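Keeping biscuits crisp, sweets unstuck and the snack cupboard under control

Reading time: 4 minutes

Print this page | E-mail this page

I love a well-run snack cupboard! Ours used to be a landslide. Open the door and a bag of crisps would hit you on the foot, and behind it you'd find three half-eaten packets of digestives, all soft. Over the past couple of years I've got it working properly, mostly by pinching ideas from readers, and I get so many e-mails on the subject that it's high time it had a page of its own.

Start with the biscuits. Soft and crunchy ones must never share a tin. A slice of cake or a chewy cookie gives off moisture and the crisp ones drink it up overnight. I keep two tins, one with a strip of masking tape on the lid saying SOFT, and a sheet of baking paper between layers in both. If plain biscuits have already gone bendy, lay them on a baking tray and put them in a low oven (I use 140°C) for five minutes or so, then leave them on a rack until they're completely cold. They come back beautifully. Don't try it with anything iced or filled — I have scraped custard cream off the oven floor and would not wish it on you.

Sugar is the other great puller-in of damp. Unwrapped boiled sweets left in a bowl will be one solid lump by the end of a muggy June week, and you'll need a rolling pin to part them. A spoonful of icing sugar shaken through the jar helps enormously, and so does a lid that really seals. If you're putting sweets out for people to help themselves, buy the wrapped sort and use something shallow, like the tan tray with the flat rim here, so that everyone can see what there is without rummaging. Deep bowls hide the good ones at the bottom and you end up with the same five unloved toffees until Christmas. Wrapped ones can go straight back in the tin afterwards too.

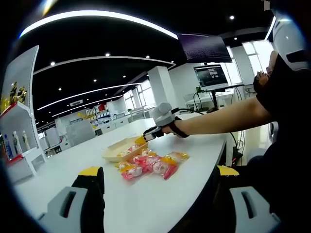
Crisps next. Squeeze the air out, fold the two top corners in to make a point, roll the point down three or four times, then turn the corners back over the roll. It holds without a clip! Nkechi Nwosu wrote in with that one and I've hardly bought a clip since. For big bags of nuts or pretzels I still like a wooden clothes peg, which you can write on in pencil with the date you opened it.

Nuts, by the way, don't belong in a warm cupboard at all if you buy in bulk. The oil in them turns and they taste of old paint. Walnuts and pecans are the worst for it. Put them in the freezer in a tub and take out a handful as you need it; they don't freeze hard and can be used straight away.

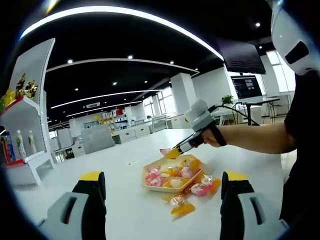

Dried fruit is happier in a jar than in the packet, and if it has gone to leather, pour over just-boiled water, count to 22, drain it and pat it dry. Raisins and apricots both plump up lovely and soft. Only do as much as you'll eat in a day or two, and keep it in the fridge.

Chocolate wants somewhere cool, dark and well away from the onions — it picks up smells like nothing else. The white bloom you sometimes get is only fat or sugar come to the surface. Perfectly good to eat, and nobody will know once it's melted into a pudding.

Last thing, the shelf itself. Once a month, usually on a Sunday while something's in the oven, I take everything out, wipe down with warm water and a splash of vinegar, and let it dry with the door open before anything goes back. Oldest packets to the front. Efe Ojo stands hers upright in an old shoebox like files in a drawer, and I'm trying that next.

Contact | Copyright Bukola Omoregie | Back to top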